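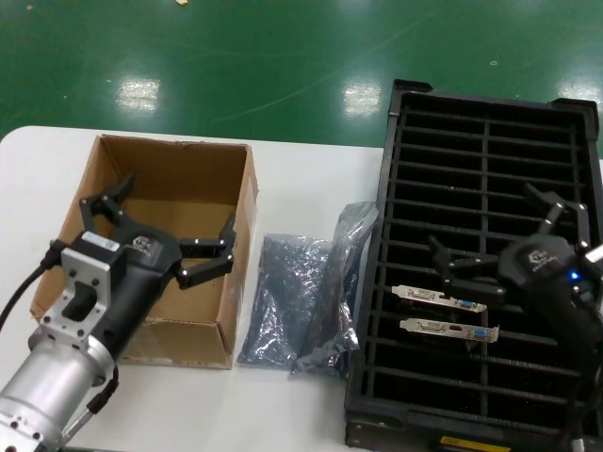
4. Unpacking and Setting Up the Label Printer

Applies to the Cornex 354 desktop label printer.
Revised 4 September 2022

4.1 Before you start

Choose a flat, level surface that can hold the printer and a full roll of labels. Leave enough room in front for the labels to come out and enough room behind for the power cord to bend without being pinched. Keep the printer out of direct sunlight, as the label sensor can misread in strong light.

Keep the carton and inserts until the warranty period ends. Printers returned in other packaging may be refused.

4.2 Unpack the printer

1. Cut the tape along the top seam. Do not push the blade in deeper than the cardboard.
2. Take out the accessory tray. It holds the power supply, the power cord, the USB cable and a starter roll.
3. Lift the printer out by its base with both hands. Do not lift it by the cover.
4. Remove the orange tape from the cover latch and the foam strip from under the print head.

CAUTION: Do not turn the printer on with the foam strip in place. The strip can melt onto the print head, and this damage is not covered.

5. Check the carton for small parts before you put it away. The two spare roll guides are packed in a flat bag and are easy to miss.

4.3 Load the starter roll

1. Press both latches and open the cover until it stops.
2. Spread the roll guides and set the roll between them with the labels feeding from the top, printed side up.
3. Slide the guides in until they touch the roll. The roll should still turn freely.
4. Pull the first label past the front edge and close the cover. Press down on both sides until each latch clicks.

NOTE: The starter roll has 22 labels, for testing only. Order full rolls under part number 1637.

4.4 Connect the power

1. Make sure the power switch is in the off position (O).
2. Plug the power supply into the back of the printer, then plug the cord into a grounded outlet.
3. Turn the switch to on (I). The status light blinks green while the printer starts up, then stays green.

If the light is red, the cover is not fully closed or the roll is not seated. Open the cover, check the roll and try again.

NOTE: Do not connect the USB cable yet. Install the driver first, as described in Section 5.

4.5 Print a test label

1. Hold down the FEED button until the light blinks 2 times, then release it.
2. The printer measures the gap between labels and prints a settings label.
3. Check that the border is complete on all four sides.

If one side of the border is missing, move the roll guides closer to the roll and repeat the test. If the print is faint, see Section 8, Cleaning the Print Head.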